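Kitchen > Worktops and Boards > Care and Repair

Filed under: cutting boards, oil and wax, maple

Maple board feels rough and fuzzy after every wash. Sand it or just oil it?

Posted by Eldana Gebru

I have a maple cutting board made of long strips glued side by side. My aunt gave it to me when I moved to Adholm and it was already a few years old. It gets used every day, mostly for bread and vegetables. I wash it in the sink with dish soap and stand it on edge against the wall.

Since March the surface has been rough after every wash. If I run my hand across it when it's dry it feels like a cat's tongue. There are no cracks and the glue lines look tight. I put olive oil on it twice. It felt better for a day and then it went rough again, and now it has a slightly stale smell near one corner.

Do I need to sand it, and if so, what grit? I don't own a power sander. Also, is the smell something I should worry about? The board is 12 inches deep and 5 pounds or so, if that matters to anyone.

2 answers

Selvaraj Miah

Stop using olive oil. It doesn't dry and it goes rancid, and that is your smell. Use food grade mineral oil from the drugstore, same stuff they sell as a laxative. It's cheap.

For the smell, scrub with coarse salt and half a lemon, leave it ten minutes, rinse, and let it dry overnight. You may have to do that more than once.

The roughness is raised grain. Water swells the fibers and they stand up. Hand sanding is fine:

Start with 120 grit on a block, going with the strips. Wipe the whole board with a damp cloth. Let it dry completely. It will feel rough again, and that's what you want at this stage. Go over it lightly with 220. Wet it, dry it, 220 one more time. Then oil.

If you skip the wetting you'll be back here next week asking the same thing. Flood it with oil, let it sit a few hours, wipe off what's left. Do that again the next day, and both faces each time. If you only oil one face it can cup.

Obaidul Gamage

Agree with the sanding part, but I wouldn't go past 220. I took one to 400 once and it hardly soaked up any oil.

I'd add wax on top. I melt one part beeswax into four parts mineral oil in a jar set in hot water, rub it on with a rag and buff it the next morning. Water beads up for a few weeks. When it stops beading I do it again.

Also check that it dries on both sides. Leaning flat against a wall is no good, one face stays damp. I use a dish rack from a yard sale. Small dark flecks in maple are normal, by the way, so don't try to sand those out. You'll just end up with a dip. Black spots that grow are mold and are another matter.

Color differences between strips are normal too and oil will make them show more. 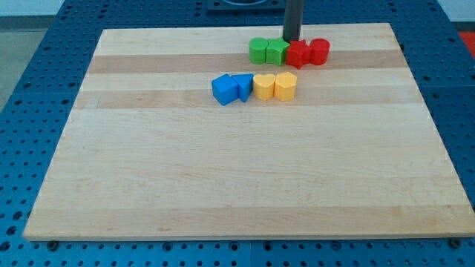 Maple strip board with two darker stripes running across.

Comment from Eldana Gebru: Thanks both. Did the salt and lemon on Tuesday and the smell is mostly gone. Going to buy sandpaper. Can I use the same 220 sheet for both passes?

Comment from Selvaraj Miah: Yes, unless it's clogged.

Contact us | Terms of use | © Hastumance Household Help | Back to top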